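Visit Report: Household Fittings and Care Practice Rooms, Birkton Training Center

Prepared by Feng-yi Hsueh for the Wan Housing Services staff bulletin
Date of visit: 11/17/21

Purpose of the visit

Wan Housing Services operates furnished apartments for tenants on short and medium leases. Under the current refurbishment plan, 54 units will receive new bathroom fittings, and the housekeeping procedures for those units are to be rewritten at the same time. The Birkton Training Center was invited to show how it teaches the upkeep of washrooms and small laundry areas, and four members of our staff attended its autumn visiting day. The invitation was arranged in October through Bender Interiors, which supplies fittings to both organizations.

Arrival and program

Visitors were received at the main entrance at 9:30 and given a printed program and a name badge. A short welcome was followed by a talk on purchasing, in which the center explained how it selects sinks, counters and faucets for its practice areas. The speaker advised against ordering a single type of counter for all rooms, as trainees will meet many surfaces in the course of their work. Questions were taken on grout, limescale and the storage of cleaning products.

The group then moved to the practice area, where most of the morning was spent. 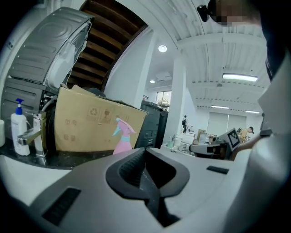

Storage near the sink was the subject our delegation had most wished to discuss. Tenant surveys at three of our buildings mention a lack of places to put things down in the bathroom, and housekeeping staff have raised the same point from their side. The center's view is that a counter should be judged with ordinary items on it. The black speckled countertop had a pump bottle beside the faucet and a pink spray bottle in front of a large cardboard box, and this led to a useful exchange on how much clear surface remains once supplies have been brought in. Our present checklist asks staff to wipe the counter but does not say where supplies should be placed during the work. We have noted this for revision.

The placing of laundry appliances was also discussed. Several of our older units have a washer close to the stairs, and access for servicing is poor. The center recommends that the clearance behind an appliance be recorded when it is installed, together with the position of the shutoff valve. Our maintenance records hold the second of these but not the first.

Washroom upkeep

The second part of the morning dealt with the daily care of a sink and counter. The center teaches a fixed order of work: personal items are moved to one side, the basin is cleaned, the faucet is polished, the counter is wiped from back to front, and the items are returned to their places. Trainees are assessed on the return of the items as well as on the cleaning. In the center's experience, complaints from residents more often concern a misplaced toothbrush or cup than a mark on the faucet.

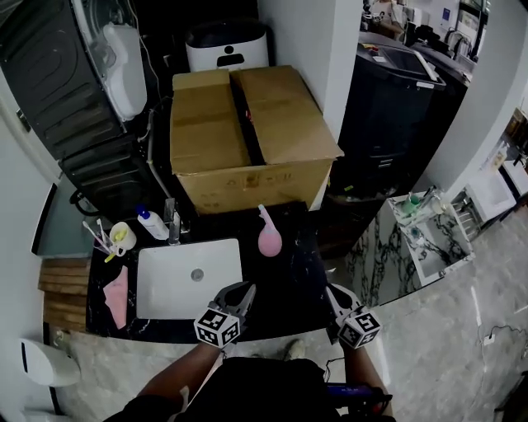
Rectangular white sink set in a black counter, with toothbrushes, a cup and a folded pink cloth at the left.

Our staff asked whether dark counters are suitable for rental units. The answer was that they are acceptable if a dry cloth is used at the end of each cleaning, and that water marks will otherwise be noticed sooner than on a pale surface. The center also expressed a preference for basins with rounded inside corners, which take less time to wipe out. Basins of this kind are available in the Drallov range, which is already on our list for the refurbishment, and a sample has been requested.

Cloths received more attention than expected. The center assigns one color to basins and counters and another to toilets, and replaces all cloths daily. Our own buildings follow three separate color schemes, inherited from earlier contractors. A single scheme would make it easier to move staff between sites.

Matters for follow-up

The housekeeping checklist for bathrooms will be amended to include the placing of supplies and the return of tenants' belongings.

Clearance behind laundry appliances will be added to the maintenance record at the next inspection of each unit.

A proposal for one cloth color scheme will be sent to building supervisors for comment.

Copies of the center's handout on counter care are held in Room 129 and may be borrowed by any member of staff. Wan Housing Services thanks the Birkton Training Center for its hospitality. Staff who wish to attend the spring visiting day should give their names to Feng-yi Hsueh.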